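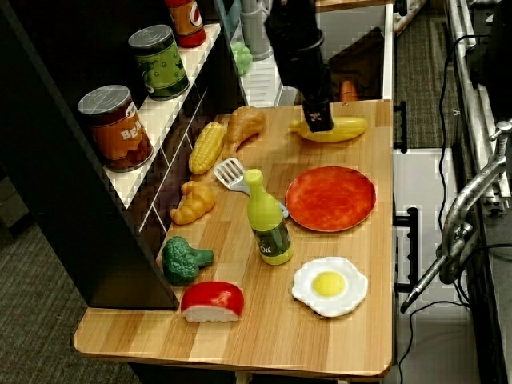
Replacement of a service medal lost in a removal, and entitlement of next of kin

My late father served for 15 years in the Army, the last of them with the transport squadron at Pondham, and held a long service medal and one operational medal. Both were in my care until our household moved in March. The removal firm's inventory lists 73 cartons, and the carton in which the medals were packed has not been located. The operational medal has since been returned to me by the new occupants of the former house, but the long service medal is still missing. My children keep a play kitchen, with toy tins on its white shelf and a yellow plastic banana on the table beside it, and every item of that set arrived safely, so I had hoped the medal might yet be found among the household goods. I have now completed a full search and must regard it as lost. I seek advice on three matters. First, may a son or daughter apply for a replacement where the member is deceased? Second, is a statutory declaration required, or will the removalist's loss report suffice? Third, if a replacement cannot be issued, is it proper to mount a privately made copy beside the original operational medal for display at our sub-branch? I hold his discharge certificate and a photocopy of one page of his service record, on which the service number is legible.

Posted by Nulura Reader

In reply to the matters raised, the following is offered as general guidance. The honours office that administers the award should be consulted before any document is signed.

Applications in respect of a deceased member are ordinarily considered from the person with the strongest claim to the estate. Where a will exists, this is generally the executor or the beneficiary to whom the medals were left. Where there is no will, the usual order begins with the surviving spouse and passes to the children. If there are brothers or sisters with an equal claim, their written consent should be obtained and lodged with the application. A good many files are delayed at this point, and it is preferable to settle the question within the family first.

As to evidence, a removalist's report supports a claim but should not be expected to stand in place of a statutory declaration. The declaration should state when the medal was last seen, how it was stored, when the loss was discovered and what has been done to recover it. It should be made before an authorised witness. The applicant should attach:

a certified copy of the death certificate
a certified copy of the will, or evidence of relationship
the discharge certificate
the loss report and any correspondence with the carrier or insurer

Originals should not be posted. The declaration will also normally contain an undertaking to return the replacement if the original is recovered.

I would add that a replacement may be marked to show that it is one. Families are sometimes disappointed by this, but the marking protects the standing of the original should it appear at sale.

On display, a privately made copy may be shown provided that it is identified as a copy on the label. Our own sub-branch register carries 252 medals on loan, and each copy among them is so described - the practice has caused no difficulty with donors.

Posted by Jokano Sub-Branch Records

Please check the insurance as well. When my mother's groups were stolen the insurer paid for court mounting of the replacements, which I had not known was covered. They did want a valuation and we had to get one after the fact. I do not know whether it is the same for a removal.

Posted by Suwannarat

The previous contributor's point is sound, although transit cover and household contents cover are commonly separate policies, and the time allowed for notifying a loss in transit can be short. The inquirer should write to both.

One further matter has not been mentioned. The inquirer holds a single page of the service record. It would be advisable to request the complete file from the relevant archive, as the long service medal may have been issued with a clasp for additional service, and the application should claim the entitlement in full. My own request was acknowledged on a Wednesday and the papers followed some weeks afterwards. The service number should be quoted on every page of correspondence.

Posted by Pondham District Medals Desk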